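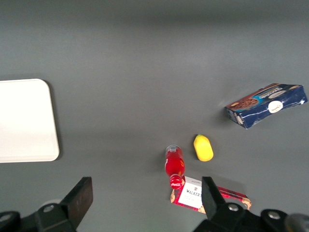
Why would a firm that makes conveyor parts give away part of every sale to a charity?
Partly to do some good, partly to be noticed, and most firms will admit to both if you ask them twice.

Chapter 3. Giving Tied to Sales

Cause-linked selling. A set amount, or a set share of the price, goes to a charity each time a unit leaves the warehouse. Simple on paper. Less simple once the accounts people get hold of it.

Take Staltari, maker of belt scrapers. In January the firm promised $3 a unit to a rural hospital fund. Sold 1,241 units, so $3,723 owed. But 108 came back under warranty — do those count? The flyer didnt say. Merja Nieminen, then in charge of sales, paid on the lot and fixed the wording later.

Dirkley went the other way: one flat cheque, $476, no link to sales at all. Cheaper to run. Harder to advertise.

Keep both cases handy, we come back to them in the section on tax and again under labelling. Terms to know before you go on: pledge, cap, trigger sale, recieving body. The cap matters most. A pledge without one can cost more than the margin on the product, as Omid Mousavi's figures for Moltberg show in the next section.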